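Pinning It Down: Two-Arm Note Posting with Learned Handover Points
Student project report, Robotics Studio stream
Written by Barış Keskin for the Stillberg group

14 comments | 31 shares

When our group was handed the topic list in first semester, most people went for mobile navigation. We picked "a desk task that needs both hands" and never looked back. The task we settled on was pinning a sticky note to a cork board: one arm brings the tray of push pins, the other takes a pin and presses it through the note into the cork. It sounds like something you'd give a five-year-old. It kept us busy until October and I'd happily do another year of it!

Why it's hard

A push pin is small, it rolls, and it only works one way up. The cork gives a little when you press on it, but the wooden frame around it doesn't give at all, so a miss of a couple of centimetres near the edge ends with the arm tripping its force limit. Sticky notes are worse than they look too. They lift at the corners and slide when a gripper brushes past (and they love sticking to the gripper itself).

The two-arm part is where it gets fun. If the tray arm holds still in a fixed spot, the picking arm has to travel a long way and often ends up in an awkward wrist pose. If both arms move at once, the timing has to be right or the picking fingers come down on the rim of the tray.

Method

We collected demonstrations by teleoperation and trained a single policy, which we called Gimano, on the whole lot. It takes the head camera view plus the joint positions of both arms and outputs a short chunk of motion for each arm. We recorded 83 demonstrations in all. The board was shifted and rotated between recordings, and the notes went down at whatever angle they landed. We left the usual clutter along the back of the desk on purpose, because a policy that only works on a bare desk isn't much use to anyone with a real one.

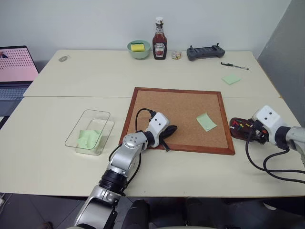 Our main idea was to label the handover point. For every demonstration we marked the moment when the tray stopped moving and the picking hand committed to a pin, and stored where the tray was relative to the board at that moment. During training, Gimano has to predict that location as an extra output. It costs next to nothing to compute, and it gives the two arms something to agree on before either of them gets there.

The labelling was done by hand in a little tool named Firkton, which plays the two arm trajectories side by side and lets you drop a marker. The first version saved markers in seconds and the training code read them as frame numbers. We lost a full afternoon to that one. If you are reusing our data, make sure you have the corrected files, which live in the folder ending in "fixed2".

Results

We ran 38 trials with the handover output switched on and the same number without it, using matching board positions. A trial counted as a success if the pin stayed in the cork and held the note after both arms had moved away.

With the handover output the policy succeeded in 29 trials. Without it, 17. We were jumping up and down at that, I won't pretend otherwise. The biggest change was in tray collisions, which went from a regular nuisance to 2 in the whole set. The remaining failures were mostly pins picked up sideways, and the handover label can't do anything for those because the arms are already in the right place by then.

The tray arm also started to favour the side of the board nearest the note, even though we never asked it to. Looking back through the demonstrations, we had been doing the same thing ourselves when we were driving the arms.

What we'd change

Pin colour should have been controlled. The policy seemed to do a bit better on the brighter pins against the dark tray, but we didn't log the colour for each trial so I can't put a number on it. We'd also like to try Cao, the tactile fingertip kit the year above us built, as a way of catching a sideways pin before it reaches the cork.

Next semester's group is keeping the board and the tray and adding a second step, where an old note comes down before the new one goes up. The demonstration data, Firkton and our training settings are all on the studio drive for them, along with a readme that I promise is up to date.

© Robotics Studio student reports | Contact the studio | Back to top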